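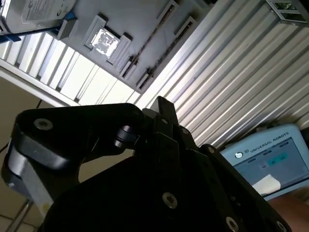 Figure 7. Gripper finger and pivot joint.

Setting up a rehearsal in Traseo

Now for the part most dancers enjoy! Give yourself an unhurried evening with the score (the Haltness solo is a lovely one to start with).

1. Open the score and choose New Rehearsal.
2. Type in a start count. For the Haltness solo this is 33, where the walking section begins.
3. Mark each entrance with the E key - one tap per dancer, please, even when two of them come on together.
4. Set the lead-in to 10 counts, so everybody has time to breathe and find their place.

Note: Floor patterns drawn in the older Craddock notation will open sideways. Turn them once and save.

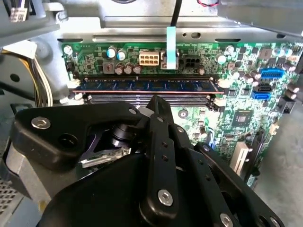

Figure 8. Gripper at an open desktop computer case.

Caution: Save before you change the tempo. Tempo changes clear any unsaved entrances.

5. Press Play and walk it through.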